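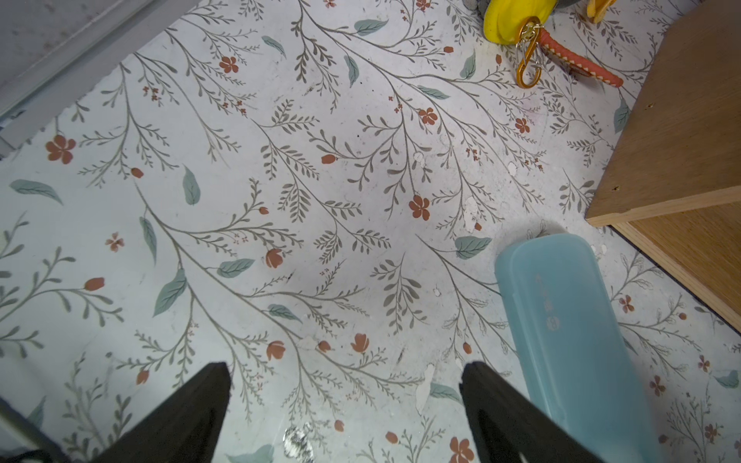 05/06/2018

Floor day, at last. I have been walking over everything in the back room since March and this morning I just got down on my knees and started. Oksana had promised to come at 8 and help, then her car wouldn't start, so it was me and the radio.

The flowery vinyl is in a sorry state. I still love the little orange flowers (Mom thinks they look like a dentist's waiting room), but it's scuffed all over and in places the print has peeled right off. I went at one of the white marks with a sponge for ages before I admitted it wasn't dirt! A new roll from Bremero would be almost 700 for the whole room, so no, the flowers are staying — maybe a rug.

Things found on the floor so far: the light blue plastic case, which I'd looked for in every bag I own, and the yellow rubbery thing with the carabiner clip, which Illia swears isn't his. Whose, then? I've told him it goes on the hook by the door until somebody claims it.

I want to shift the pale wood cabinet along the wall and get behind it, only it weighs a ton and my back is already complaining. Daryna says she'll take the other end on Saturday if I feed her. Deal. Dumplings, probably.

Stopped for lunch and then, well, stopped. Half the stuff is still down there. Must call Lovisa back about the Farkville tickets, 19 dollars each if we book tonight.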